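Re-sealing the joint between a stone-effect floor and wall panels

Applies to: vinyl or laminate sheet flooring meeting rigid wall panels, indoors
Last revised: 2023-09-05
Maintained by Margit Moen

Scope

These instructions cover removal and replacement of the flexible sealant at the base of a panelled wall. They apply to utility rooms, small workshops, porches and similar spaces that are mopped but not flooded. Shower trays and wet rooms need a tanking membrane behind the panel and are not covered.

The joint is assumed to be between 3 mm and 8 mm wide. Anything narrower should be opened up with a knife before sealing. Anything wider needs a backing rod, see step 4.

Tools and materials

Sealant removal tool with a hooked blade, or a retractable knife
Plastic scraper
Cartridge gun, preferably with a dripless plunger
Neutral-cure silicone, one 300 ml cartridge
Closed-cell backing rod, 10 mm, if required
Low-tack masking tape, 25 mm
Isopropyl alcohol and lint-free cloths
Profiling tool with a 6 mm radius
Vacuum cleaner with a crevice nozzle

The text refers throughout to Trokik N, a neutral-cure silicone, and to Haugland 14, the matching remover gel. Other neutral-cure products may be used with the times adjusted to the data sheet. Acetoxy silicone (the type that smells of vinegar) attacks some metal trims and should be kept away from aluminium posts.

Step 1. Identify the existing sealant

Press a fingernail into the old bead. Silicone springs back. Acrylic dents slightly and can be crumbled at the edge. Polyurethane is hard to mark and will have to be cut out along its full length.

If the bead has been painted, it is almost certainly acrylic. Acrylic softens under a cloth soaked in warm water and left for an hour. Silicone does not, and requires gel.

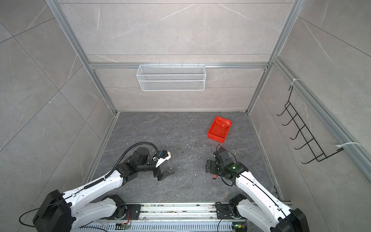

Step 2. Remove the old bead

Cut along the wall side first, holding the blade flat against the panel. Then cut along the floor side at a shallow angle. Pull the strip away slowly, keeping the pull in line with the joint. Where it tears, restart the cut 20 mm back from the tear.

Apply Haugland 14 to any residue in a layer 2 mm thick. Leave it for 90 minutes, or overnight if the room is below 12 °C. Lift the softened material with the plastic scraper. Metal scrapers will mark the wear layer of a vinyl floor, and the marks show up badly on the darker marble and slate patterns.

Do not use gel on bare stone resin panels without testing a hidden area. A few older Iltier panels dulled at the contact line when the gel was left on overnight. The panels made after February of last year have a different top coat and have given no trouble.

Step 3. Clean and dry

Vacuum the joint with the crevice nozzle. Wipe both faces with isopropyl alcohol, turning the cloth after each metre. Ventilate the room and keep ignition sources away until the vapour has cleared.

Allow the joint to dry for at least four hours. If water has been getting behind the panel, leave it for two days with the door open and check again with a dry tissue pushed into the gap. A damp tissue means the source of the water has to be found before going further. Sealing over it only moves the problem to the back of the board.

Step 4. Fit backing rod where needed

For joints wider than 8 mm, push closed-cell rod into the gap with a blunt tool. The rod should be one quarter larger than the gap and should sit at a depth equal to half the joint width. Avoid stretching it. Stretched rod shortens later and leaves voids at the ends.

Cut the ends square and butt them together in corners. Do not overlap.

Step 5. Mask

Run tape along the wall 5 mm above the floor, and along the floor 5 mm out from the wall. On textured panels the tape has to be pressed into the low points with the edge of the scraper, otherwise silicone will creep beneath it.

At metal posts, mask the post on both faces and stop the wall tape at its edge – do not carry it across the slots in the profile. 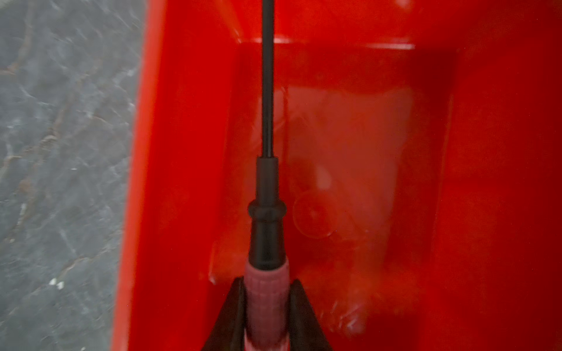
Step 6. Apply the silicone

Cut the nozzle at 45 degrees to an opening slightly smaller than the joint. Pierce the cartridge seal. Hold the gun so that the flat of the nozzle rides on both surfaces and move it at a constant speed, pushing the bead ahead of the tip.

Work in lengths of no more than 1.5 m. Trokik N skins in ten minutes at 20 °C, and sooner in a heated room. One cartridge fills 8 m of joint at 6 mm by 6 mm with a little left over. For a run of 14 m, allow two.

Release the trigger lever at the end of each length. A gun without a dripless plunger will keep pushing material out for several seconds, and a spare piece of card should be ready.

Step 7. Profile and remove tape

Draw the profiling tool along the bead once, with light pressure. Wipe the surplus off the tool and go over the start and finish points only. Repeated passes drag the surface.

Remove the floor tape first, then the wall tape, pulling each back on itself at 45 degrees while the silicone is still wet. If the skin has already formed, leave the tape for a day and cut along it with a new blade.

Step 8. Cure

Full cure is 24 hours for each 2 mm of depth. Keep foot traffic and mops off the joint for that time. Furniture may go back once the surface no longer takes a fingerprint, provided it does not touch the bead.

Faults

Bead pulls away from the wall: residue left at step 2, or a bead too thin to stretch.
Pinholes: air trapped behind the nozzle, or damp in the joint.
Wavy edge: tape not pressed down on textured panel.
Surface stays tacky after three days: cartridge past its date. Remove everything and start from step 2.

Part numbers

Haugland 14 remover gel, 200 ml: 261
Sterkulex profiling set: 683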